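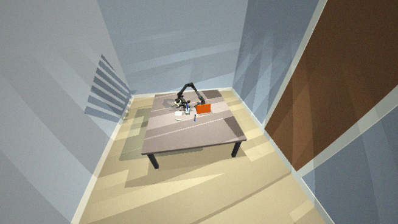

Purncombe Home Owners and Renters Group
Minutes of the general meeting, 2022-05-29

Present: Dorothy Rudd (chair), Primo Cattaneo, Chenxi Mao, Ashley Furnival, Bradley Mottram (minutes), plus members from both sides of the creek.
Apologies: none received.

1. Previous minutes
Accepted with one correction. The lane behind Jitar Street is council land, so the fence there is council's to fix. Moved Ashley, seconded Chenxi.

2. Local sales and rents
Primo took us through his spreadsheet and it was terrific to have our own suburb's numbers for once! He now has 417 sales on it, going back to when the old dairy blocks were first split up. Units near the station are holding their price well. Bigger houses up the hill are taking longer to sell, and two have been relisted with a different agent.
The middle weekly rent for a two-bedroom unit is up on last year. Dorothy asked whether that included the new Plellon building. It doesn't yet, as Primo is waiting on the leases being lodged. He'll add them as they come in.
Lots of questions from the floor, and we ran well over time on this item (happily).

3. Dizon Road rezoning
Chenxi has read the whole draft plan, maps and all, and we owe her a big thank you. The proposal allows up to 6 storeys on the corner and townhouses along the rest of the road. Members were mostly in favour of the townhouses. Opinion on the corner block was split, with shade on the neighbouring yards the main worry. Ashley would love to see a share of the flats kept at a lower rent and there was strong support for saying so.
Agreed: Chenxi and Ashley to write our submission and send it round for comment before it goes to council.

4. First home buyers' evening
Such a good night last time that we're doing it again in October. Bradley has the library room pencilled in. This one will cover building inspections, strata reports and how to read a contract before signing it. A member asked for something on buying with a friend or sibling, and Dorothy knows a conveyancer who may be willing to speak.
Action: Bradley to confirm the room. Dorothy to ring the conveyancer.

5. Money
Balance stands at $1,974 after the hall hire. Agreed to spend some of it on printing the renters' guide in colour. Moved Primo, seconded Dorothy, carried.

6. Other business
Ashley reported that the agents on Jitar Street have agreed to put our guide on their counter. Wonderful news!
The parking survey is held over. Spare copies of the form are with Chenxi.

Meeting closed 9.10 pm. Next meeting same place, supper provided, please bring a plate.

Recent items
Renters' guide: draft for comment
Dizon Road draft plan, where to find the maps
What a strata report tells you
Notes from the last first home buyers' evening
Join the group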